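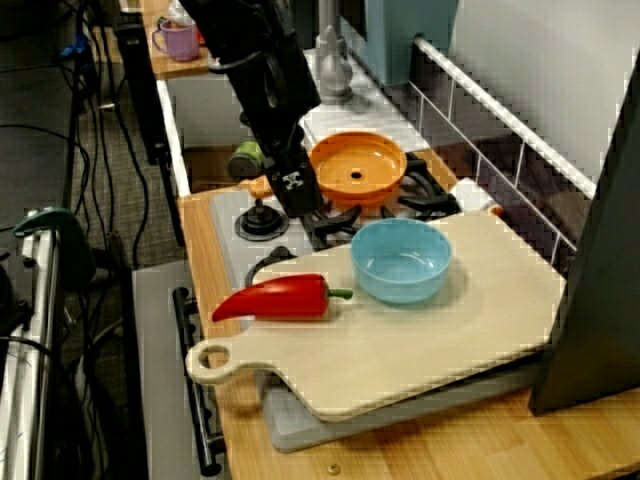

Customers have told Gadel for years that they would gladly put up with a slower line if only somebody would tell them when it was going to be fixed.

That remark, made in one form or another at nearly every public meeting we hold, has shaped the way the company works.

About Gadel
October 2025
By the Gadel Communications Office

Gadel is a regional provider of fiber and fixed wireless internet service. The company was formed to serve towns and farm districts where the telephone network had been left largely as it was first built. It now connects 2854 homes and businesses and maintains 247 miles of fiber, most of it carried on existing utility poles. 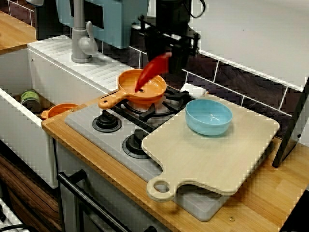
Our service area is divided into 3 districts, each with its own field office and repair crew. Residential plans are sold by speed, with no limit on monthly use and no charge for equipment. Most of our customers need nothing elaborate from a connection: a video call that holds, schoolwork sent on time, a recipe kept open beside the stove while something is in the frying pan. Business customers may request a fixed address and a written repair commitment.

The Castberg district was the first to be converted entirely to fiber. Homes beyond the reach of the poles there are served from a wireless site on the ridge, which was fitted with new radios in September.
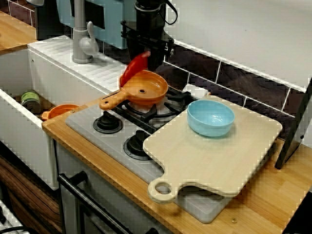 The same radios will be installed at the remaining wireless sites as permits are granted. Customers in those locations will receive written notice before any planned interruption, and work will be scheduled overnight where the site can be safely reached.

Gadel designs its own network and employs its own installers. Construction of new routes is carried out under contract by Gajdoš, and billing is handled through the Pradum system, to which customers may sign in at any time. Outage notices are posted within 10 minutes of a confirmed fault and remain in place until service has been restored.

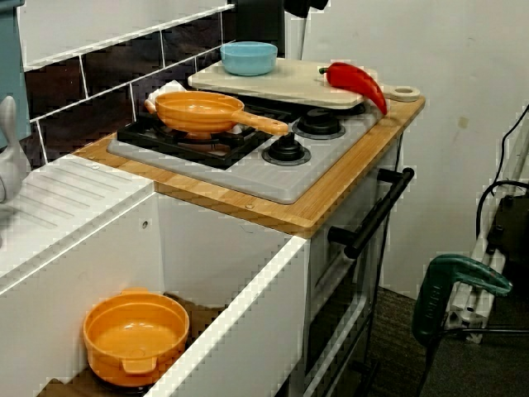
Toy kitchen with pan, cutting board and bowl.

Requests for new service are reviewed by the district office nearest the property. Applicants should include the service address and, where possible, the number of the closest utility pole.

Shares: 10
Comments: 3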